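STUDENT ROBOTICS PROJECT, PRACTICE STATION
SAFETY AND CONDITION INSPECTION, WITH COMMENTS

Station: Table 14
Project group: Siliņa
Date of inspection: 21 Dec 2022
Inspected by: Lieselotte Brinkmann
Present for the group: Arwel Sayce, Mattes Schwerdtfeger
Previous inspection: October
Form 414, revised

Ratings used: S (satisfactory), M (minor, correct at the group's convenience), R (required, correct before the next work period), N (not inspected). A rating of R does not close the station unless the inspector states so in the comment.

Section A. Work area

A1. Table stands level and does not rock under hand pressure. S
Comment: Tested at all four corners.

A2. Work surface clean and lying flat. M
Comment: The white board lies flat over most of the table. It can be pushed sideways by hand. The group is asked to secure it at the edges. Tape is acceptable, provided that it leaves no raised seam where the grippers travel.

A3. Floor position of the table agrees with the station plan. S

A4. Cables on the floor routed clear of walkways. R
Comment: Several cables cross the carpet to the right of the table. These are to be gathered and covered along their full length. The same finding was recorded in October and was corrected at that time. Mr. Sayce stated that the cover was lifted when the room was rearranged and was not put back. The group leader is to add the cover to the opening checklist.

A5. Hanging cables clear of the operator's head and arms. M
Comment: Tie up the hanging cable at the doorway side of the room. No contact with the operator was observed during the inspection.

A6. Curtains secured and away from electrical equipment. S
Comment: Satisfactory at the time of inspection. Curtains must remain drawn back from any equipment case while the equipment is switched on.

A7. Exit route open to its full width. S

Section B. Hand-held grippers

Both grippers were inspected at the table, first at rest and then in use by a group member. The operator was asked to carry out the bowl exercise at normal speed and again at half speed. 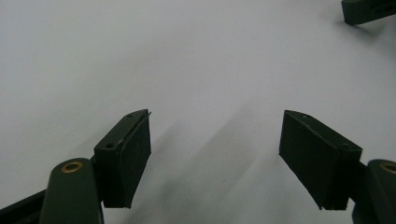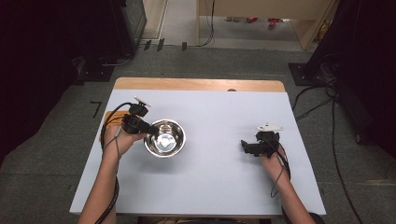 B1. Fingers open and close fully without binding. S
Comment: Ten cycles on each gripper. The left unit is slightly stiffer in the last part of its travel. This is within the limit stated in the project manual.

B2. Finger screws present and tight. S
Comment: Checked with the driver kept at the station. None moved. The driver is to be returned to its holder after use; it was found in a desk drawer.

B3. Bushings seated, free of grit, no side play. S
Comment: No lubricant is to be applied by students. Requests go to Mr. Sperling.

B4. Edges and facings of the fingers free of lifted or loose material. R
Comment: A thin strip has lifted at the edge of one finger block. It does not present a hazard to the hand, but it may catch on the rim of an object and spoil a run. The strip is to be pressed back or replaced. Trimming with a knife while the finger is mounted is not permitted.

B5. Top plates firmly attached. S
Comment: The upper corners of the plates should be checked by touch at the start of each work period.

B6. Cables leave the gripper without sharp bends and do not pull on the wrist. M
Comment: The cable on the left gripper forms a loop near the edge of the board. The loop is to be shortened so that it cannot catch on the table corner when the arm is drawn back. The right cable is acceptable.

B7. Serial labels legible and matched to the equipment register. M
Comment: One unit matches entry 1385. The second label is worn. Ms. Buschmann will issue a new label on request.

Section C. Operator and conduct

C1. Operator has signed the current safety sheet. S
Comment: Signatures seen for all members present. Two members were absent and may not operate the grippers until they have signed.

C2. Sleeves, jewelry and lanyards secured. S

C3. Operator can put down both grippers without looking away from the table. M
Comment: There is no fixed resting place for either gripper. The group should mark one on each side of the work surface and use it every time.

C4. Seating position allows a relaxed shoulder. S
Comment: Members are reminded to change operators at the intervals given in the manual. Mr. Schwerdtfeger keeps the rotation sheet and it was up to date.

C5. Practice objects suitable and undamaged. S
Comment: The steel bowl is approved. Glass and ceramic objects remain excluded from this station.

C6. Second person present whenever equipment is switched on. S

Section D. Items not inspected

D1. Charging cabinet. N
Comment: The key was not available. To be inspected together with the stations of the Wellenow group.

D2. First aid kit contents. N
Comment: Checked separately under the building schedule.

Result

The station may remain in use for supervised practice. Items A4 and B4 must be corrected before the next work period, and the correction must be entered below by the person who carried it out. Minor items will be reviewed at the next regular inspection. If the group takes part in the regional trials, a copy of this form must travel with the equipment.

Corrections entered

A4: Cover laid over the floor cables on the right side of the table, full length. Entered by A. Sayce. Accepted, L. Brinkmann.

B4: Strip removed and replaced from the spare set, finger taken off for the work. Screws tightened again afterward. Entered by M. Schwerdtfeger. Accepted, L. Brinkmann. Spare set now holds one strip; reorder through E. Sperling.

Copies to: G. Buschmann (equipment register), E. Sperling (workshop), group folder.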